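January, a little after six in the morning

The kitchen is still dark and I've got the good lamp pulled over to the table, so I may as well write this down while the coffee does its work. I told myself I'd keep up with this diary through the winter, and so far I've managed it about as well as I manage stretching, but last night's meeting has been going around in my head since I woke up and I'd like it out of there and onto paper.

It was the second hearing on the heating oil tank rule. For anyone who reads this later (my daughters, I suppose, hello girls), the county wants every buried oil tank older than thirty-two years dug up or filled in, and it wants the homeowners to pay for most of it. Then there's the other half of the proposal, the part that got everybody out of their warm houses, which is that Gridberg would get the contract to run new gas lines down the valley road and hook up whoever wants off oil. I've lived on oil heat my whole life. I like the sound of the truck coming, I like the fellow waving from the hose. But I also remember the smell in the Camwood cellars the spring the old tanks started to go, and I can't pretend that was nothing.

I got there early because I wanted a seat by the radiator, and so did everyone else, so I ended up in a folding chair next to Evdokia Papadakis, who had brought a blanket and a thermos and was better prepared than the county was. She's for the rule, and she isn't for the pipeline, and she was pretty annoyed that they've been tied together in one vote. I said to her that it was like being made to buy the whole ham when you came in for a slice, and she said it was more like being made to buy the butcher shop. We had a good laugh over that, and then the microphone squealed and we all sat up straight.

Thodoris Stamatopoulos spoke first for the supply side. He runs the Mavromatis trucks now, all of them, and he had his figures on a card he never looked at. He said the average tank job comes out higher than the county claims, and that the people with the oldest tanks are the ones with the oldest furnaces and the least money put by, and I thought that was fair. He went on to say that oil prices would come down on their own by fall if folks would be patient, and there I stopped nodding. I've been patient since October. My last fill was the worst I've ever paid, and I keep every slip in the blue folder, so I know. I've had the thermostat down so low that the cat has moved into the airing cupboard.

Then it was Gridberg's turn. They sent a very pleasant young man in a nice coat, and he put a map up on the wall, and the map had 121 houses on it marked for hookup in the first stage. Somebody in the back asked what happens to the houses that aren't marked, and he said there would be a second stage, and somebody asked when, and he said that depended on the first stage. I wrote that down on the back of my hand with a pen because I'd left my notebook in the car. It's still there this morning, a bit smeared.
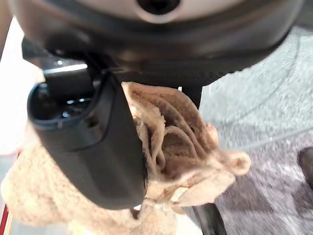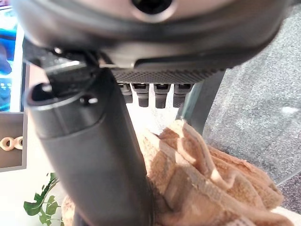
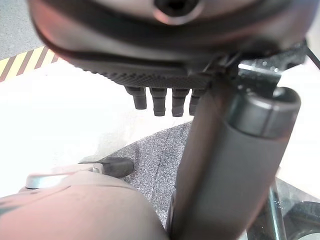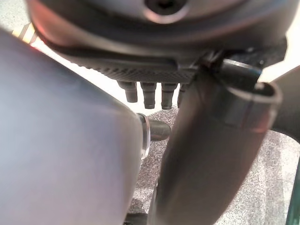
Mayu Ueda had read all of this on the page by the time I'd refilled my cup, and she wrote back that I was being too easy on the county. Her feeling is that the grant money was supposed to cover the whole cost for anyone on a fixed income, that it said so in the fall mailing, and that somewhere between the mailing and the hearing it turned into a loan. "Go find your copy and look at the second paragraph," she wrote. "They're hoping we all threw it out."

Well, I didn't throw it out, I don't throw anything out, and I went and dug through the blue folder in my slippers. She's right. It says assistance, and it says it twice, and there's no word in it at all about paying anything back. I've put it under the sugar bowl so I'll remember to make a copy at the library. I do wish I'd had it in my hand last night, but there you are.

So, the vote. They didn't take one. After all of that, after two and a half hours on a folding chair, the chairman said that given the number of people still waiting to speak they would hold it over until the next session, and there was a groan that went right around the room. There were sixteen names left on the sheet and mine was one of them. I had my little speech ready, too. I'd practiced it on the drive over - out loud, with the heater on full - and it had a nice bit in it about my father and the coal chute.

Markos Moschos walked me out to the car, as the lot was a sheet of ice by then, and we stood there talking a lot longer than was sensible. He thinks the county will split the thing in two before the next session, tanks on one side and pipeline on the other, since they must have seen how the room felt. He also thinks that if they do, the tank rule will pass easily and Gridberg will have to come back with a better offer. I hope so. I said I'd sooner have a heat pump than either one, if it comes to that, and he told me his sister over in Stison put one in and her house is warm as toast but she misses the pilot light. I understood that completely.

I drove home slowly with the window cracked to keep the glass clear. Almost every chimney on the hill road was going. It was a pretty sight, and I did catch myself adding up what it was costing everyone, and then I made myself stop and just look at it.

Things to do today: copy the mailing, call the county office after nine and ask plainly whether it's a grant or a loan, check the gauge on the tank (I'm putting it off, I know I am), and return Evdokia's thermos cup, which came home in my coat pocket. If the gauge is under a quarter I'll have to ring Mavromatis before the weekend, and I'll probably get Thodoris himself, and I'll have to be nice about it.

It's getting light now. The cat has come out and is sitting on the folder.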